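Small refrigerator: frequently asked questions

For guests and tenants in the Favach studio flats. These answers apply to the compact under-counter refrigerators only. The tall units in the shared kitchens on the ground floor have separate instructions inside the cupboard by the door. Page maintained by Blair Dow.

Where is the temperature control?

Inside the main compartment, in the upper right corner. It is a round dial. Turning it changes how long the compressor runs in each cycle. It does not set an exact temperature, and the numbers on it are not degrees.

What setting should I use?

Start in the middle of the range. Leave it there overnight before judging the result. If milk is not keeping, go up by one step and wait again. Moving the dial straight to maximum will freeze items at the back and may cause ice to form on the rear wall.

How do I check the temperature?

Use a refrigerator thermometer. Stand it in a glass of water on the middle shelf, close the door and read it the following morning. A reading between 0 and 5 °C is acceptable. A thermometer hung in the air will give a different figure every time the door is opened. Donnie Rankin keeps two at reception for loan.

Can I put things in front of the slots at the top?

No. Air has to pass through the slots in the top panel. Keep tall bottles and stacked boxes clear of them. Most reports of uneven cooling are closed once the top of the compartment has been cleared.

Can the shelves be moved?

Yes. The side walls have moulded ridges which carry the shelves. Empty the shelf first, lift the front edge slightly, then draw it towards you. When refitting, check that both sides are on the same ridge. A shelf fitted one ridge out will look nearly level and will let round containers slide. 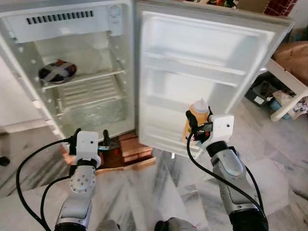
Flat containers with lids are best kept on the wire shelf. Small jars tend to tip between the wires and should go in the door. Anything likely to leak belongs on a plate or tray, as liquid passes straight through to the level below.

What goes in the door?

Sauces, butter, soft drinks and other items that tolerate some warming. The door is the warmest part of the refrigerator. Do not store raw meat, fish or opened baby food there. Keep the heaviest bottles low down. An overloaded door puts strain on the lower hinge and eventually stops the seal meeting the cabinet.

May I line the bottom of the compartment?

A loose sheet of clear film or a washable liner is permitted. Change it when it is soiled. It must not reach up the back wall or cover the drain hole, where one is fitted. Do not use newspaper. It holds moisture and leaves ink on the plastic.

How should I clean it?

Turn the dial to off and unplug the unit. Remove food and loose shelves. Wash the interior with warm water and a little bicarbonate of soda, then wipe with a clean damp cloth and dry. The ridges on the side walls collect crumbs and need a soft brush. Bleach and scouring cream are not to be used on the plastic.

Glass or plastic shelves should be allowed to reach room temperature before they go into warm water.

There is a smell after cleaning. What now?

Leave the door open for up to 15 hours with the power off. If the smell remains, check the folds of the door seal and any drip tray at the back. Report it after that.

The door will not stay shut.

Check for a shelf that has been pushed too far forward, then for a level base. The front feet are adjustable and should be set slightly higher than the rear ones. If the seal has a flat section, warm it gently with a damp cloth and press it back into shape. Craig Kinnear replaces seals which cannot be recovered.

Is the clicking noise a fault?

A click at the start and end of each cooling cycle is normal. Repeated clicking without the motor starting is a fault. Unplug the refrigerator and report it.

Can I switch it off while I am away?

Yes, provided that it is emptied, dried and left with the door ajar. A closed refrigerator without power will grow mould. All units in vacant flats are left this way from October.

How do I report a fault?

Ring extension 462 and give the flat number, the dial setting and what you have already tried. Calls after office hours go to Rory Lindsay.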